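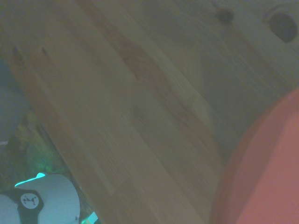

# Wrist Camera Surface Following: Project Report

Sohail Arain
Submitted December 2, 2020

## What we said we would do

The proposal, written in August, promised an arm that could move its gripper along a plank and stop above any knot it found, using only the small camera at the wrist. Our team called the project Stoma. The name came from an early idea about leaf inspection that we dropped in the second week, and changing it would have meant renaming all the folders.

I argued against the wrist camera at the time and lost. A camera that rides with the gripper has one of its own fingers in the view, its angle to the work changes with every joint move, and it gets very close to things. The counterargument was that an overhead camera needs a stand, a calibration, and a clear line of sight that the arm keeps blocking. Both sides were right, and I don't think this report settles the matter.

## Setup

The arm was the one the department lets project groups use. Control code ran on a lab desktop. We wrote our software in two parts, Verine for the vision and Canemis for the motion, and they passed messages over a local socket. Splitting them was supposed to let us work separately. In practice each half kept breaking when the other half changed its message format, and a good part of October went into that.

The test piece was a board of pale, pine-like wood. We picked pine for its knots, which are dark on a light background and should be about the easiest target a beginner's detector could ask for. If the method struggled here, I saw no point in trying it on walnut.

## The detector

Verine does very little. It converts the picture to gray, evens out the brightness, looks for dark blobs within a size range, and throws away anything too long and thin to be a knot. There is no trained model. Two of us wanted one, but we had no labeled pictures and did not want to spend the term making them.

The view in the picture at the top of this report is typical of what it had to deal with. There are two knots toward the upper right, and a person finds them at once. The larger one has lighter grain curving around it, and that ring helps a human eye and does nothing for our code. The smaller knot has soft edges. Then there are two small dark marks over toward the left edge of the board, and I still can't say whether those are tiny knots, pinholes, or plain blemishes. Our detector can't either. We never agreed on what the right answer for marks like that should be, so any accuracy figure we gave would depend on a decision we had not made.

The pink finger takes up much of the lower right. We masked it with a fixed shape drawn by hand. The mask works until the gripper opens or closes, at which point it covers the wrong part of the view. Our fix was to keep the gripper still during a scan. I would call that avoiding the problem.

## Lighting

I expected shadows to be the main trouble, and uneven color turned out worse. One side of the board can look warm and the other side gray in a single view, and the darker streaks in the grain sit close to the brightness of a faint knot. Stray colored light, like the teal near the lower edge of the board in that same view, sets off the edge finder. The edge finder is the part that tells Canemis where the wood ends, so a false edge there matters more than a missed knot.

We tried raising the threshold, which lost the faint knots. We tried lowering it, which brought in the grain. After that we let the threshold follow the average brightness of the board region. This was better on saved pictures. On the moving arm I could not see a clear difference, although my teammates say they could.

## Results

We saved 490 pictures over the term and threw out the ones where the board was missing or the view was too smeared to use. That left 460. I tuned the size range and the thin-shape rule on these same pictures, and that should worry anyone reading the next sentence. The detector marked the large knots in nearly all of them.

I don't think the sentence means much. It is the same board seen again and again from slightly different angles. A detector that had learned "dark spot near one end" would score just as well. We should have set part of the pictures aside before tuning and brought in other boards, and I raised this too late for it to do any good.

For the live test, we ran the full task 4 times, starting from one end of the board each time. The arm stopped above a knot in 2 of those runs. In one of the others it stopped over plain grain, and in the last it followed a false edge off the side of the board and we hit the stop button. Four runs are too few to say anything about a success rate, so I have left out the percentage that was on our slides.

## Comparison with the other team

The Zaidi team had the same arm and took the overhead route. Their demo looked smoother than ours. They also placed their board against a fixed corner before each run, so their arm already knew where the wood was. I asked whether they had tried it with the board turned, and they had not. I don't hold it against them, but our two results can't be lined up side by side, and the class summary should stop doing so.

## What I would change

- Use several boards, with one that the code never sees until the final test.
- Write down what counts as a knot before taking any pictures, including the minimum size.
- Build the finger mask from the gripper position.
- Freeze the message format between Verine and Canemis in the first month.
- Log the joint angles with every picture. We did not, and I could not trace the false edge back to a pose.

As for whether a wrist camera is enough for this task, I don't know. Our team's poster says it is "a promising low-cost approach." I signed the poster, and I would take out the word "promising" if it were printed again.

## Files

The saved pictures, both halves of the code, and the run notes are in the Stoma folder on the course drive. The notes for the third run are incomplete. Anyone picking up the code should start with the Canemis readme, as the one for Verine describes an older version.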